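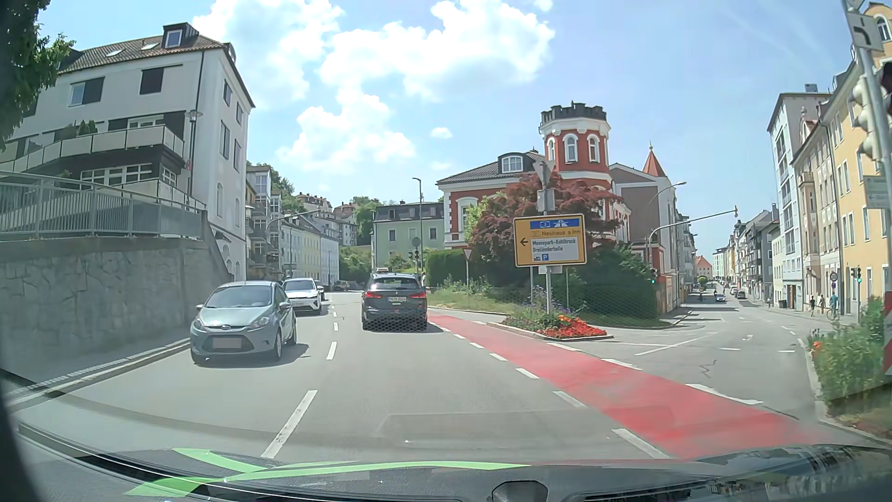
4. Good practice on public roads

Street driving is where Skundirance gets exciting! The driver assist does its best work in town, and these rules help it along.

1. Keep both hands on the wheel and your eyes on the road. You are the driver at all times.
2. Set the following gap to 2 or higher.
3. Give way at yield signs yourself. The system reads them, but the decision is yours.
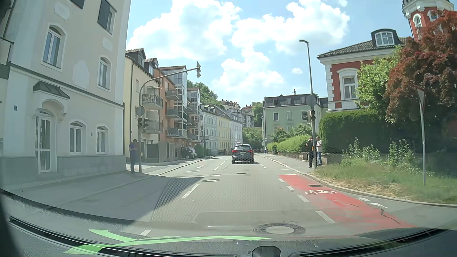 4. Cover the brake near crossings, even when people are standing still on the pavement.
5. Leave cycle lanes clear. If the car drifts towards one, steer back gently and log code 319.

Caution: Never change settings while moving. Pull over first.
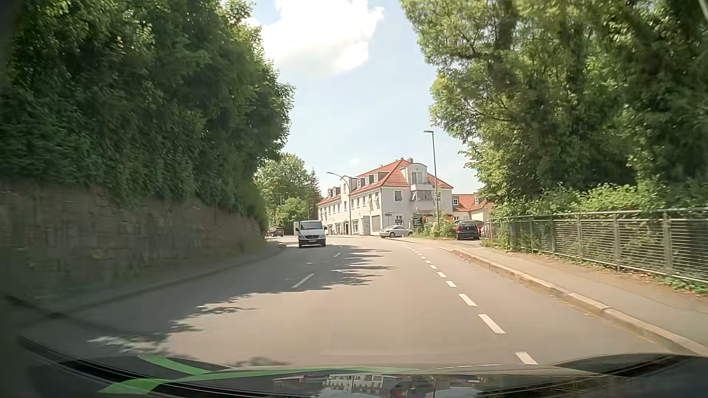
6. On bends with heavy tree shade, watch the centre line closely. Dashes can be hard to pick out where sun and shadow mix, so take over early if code 509 shows.
7. Stop for a proper break after 20 miles of mixed traffic.

Note: Send your logs to Keir Jardine at Clatgate. We love reading them, and the April update grew straight out of drivers' notes.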